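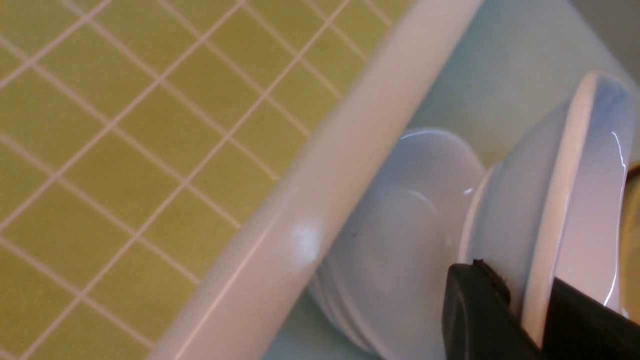

Mieke Aerts wrote in to say that she had used her Wadovent for nine months, that it had never once burned her scalp, and that the only thing she would change is the cord. She asked if I agreed. I do about the scalp. I have more to say about the cord, and about a few other things she didn't mention.

The Wadovent is a hair dryer with a diffuser and two nozzles in the box. It comes from Girnano, who until now mostly made brushes and clips. I bought mine in May at the Van Loon shop, paid full price, and have used it four or five times a week since then. My hair is shoulder length, thick and wavy, and it frizzes as soon as there is any damp in the air. My sister has fine, straight hair and borrowed the dryer for two weeks, so I have her notes too.

What you get

The dryer itself, a wide nozzle, a narrow nozzle, the diffuser, a cloth bag and a folded sheet of instructions in very small print. The bag is too small. The dryer and one nozzle go in, and after that the drawstring won't close. If you travel with the diffuser you will be carrying it loose in your suitcase like everybody else.

The body is matte gray and picks up makeup and hair cream quickly. A damp cloth takes it off. The handle doesn't fold.

Heat and speed

There are three heat settings and two speeds, on separate sliders at the front of the handle. I like sliders. My old dryer, a Junditz, had a single round button that you pressed to cycle through everything, and I was forever going past the setting I wanted and having to start again.

Low heat is properly low. It is warm enough to use at the end on hair that is almost dry and it doesn't rough up the ends. Medium is where I stay nearly all the time. High is hot, and on my hair it saves so little time over medium that I stopped using it after the first few weeks. My sister never went past low and said her hair was flatter than she wanted, then tried medium at the roots only and was happier.

From towel-dried to dry takes me 9 minutes on medium heat and high speed. The Junditz took a good deal longer, although it was old and I can't say how it did when it was new.

The cool shot button has to be held down. It sits just under the heat slider and it's stiff. Holding it for the time it takes to set a section makes my thumb sore, and if you have any trouble with your hands I would try one in the store first. A locking button would fix this. I wrote to Girnano about it and got a polite reply that said they would pass it on.

The attachments

The wide nozzle is good. It clicks on, turns freely and stays where you leave it. I use it with a round brush for the front and a paddle brush for the rest.

The narrow nozzle is less good. The air comes out so concentrated that you need to keep moving all the time, and the plastic gets hot enough that you can't swap it for the diffuser without waiting or using a towel. My sister liked it for her bangs. I have put mine in a drawer.

The diffuser is the reason I would buy this dryer again. It is deep, with long rounded prongs, and it holds a decent amount of hair at a time. On low speed and medium heat, with my head tipped to one side, I get waves that look like waves and last into the second day. With the Junditz diffuser, which was shallow and a bit sharp, I got volume at the roots and a lot of fluff everywhere else. I put a small amount of curl cream in first, the same one I have always used, so the difference isn't down to the product.

One complaint here. The diffuser pushes on and has no click, and it came off twice in the first month when I was drying upside down. After that I learned to push it on with a quarter turn and it has stayed put. The instruction sheet says nothing about turning it.

Noise and weight

It is quieter than I expected on low speed. You can talk over it. On high speed it is as loud as any other dryer, with a slightly higher pitch that my sister didn't like and I stopped noticing.

The weight is fine for the first several minutes and then you feel it. Most of it is in the head, so your wrist does the work when you are reaching around to the back. With the diffuser on, it is more noticeable. I switch hands halfway through.

The cord

Back to the cord. Mieke thinks it's too short, and it probably is for a bathroom where the outlet is by the door. Mine reaches. What bothers me is how stiff it is where it leaves the handle. It doesn't swivel, so it twists a little more each time you change hands, and every week or so I unplug it and let it hang to get the twist out. I don't wrap it around the handle, and the instructions tell you not to. So far there is no cracking or bare patch anywhere on it.

Cleaning

The filter cover at the back pulls off with a small tug. I take it off every couple of weeks and brush out the lint with an old toothbrush. It fills up faster than I would have guessed. Griet Geerts left a note under my last review to say that hers kept switching itself off and that cleaning the filter had cured it, so if yours does the same, look there before you send it back.

Hair spray builds up on the nozzle and makes it look dirty. Warm water and a drop of dish soap got mine clean. Let it dry before you put it back on.

Who it suits

If your hair is wavy or curly and you use a diffuser most days, I think it is worth the money. If your hair is fine and you only want it dry before work, the extra attachments will sit unused, and a cheaper dryer with a decent cool setting would do the same job. If you need something light, or something that folds for travel, look elsewhere - this is a dryer that lives at home.

I give it 7 out of 10. It would get another point with a swivel cord and a cool shot that locks.

Review updated 24/11/2023. I have added the part about the filter and changed the part about the diffuser, which I had marked down before I worked out the quarter turn. I have also been asked if the Junditz nozzles fit the Wadovent. They don't. The opening is wider on the Wadovent and they fall straight off.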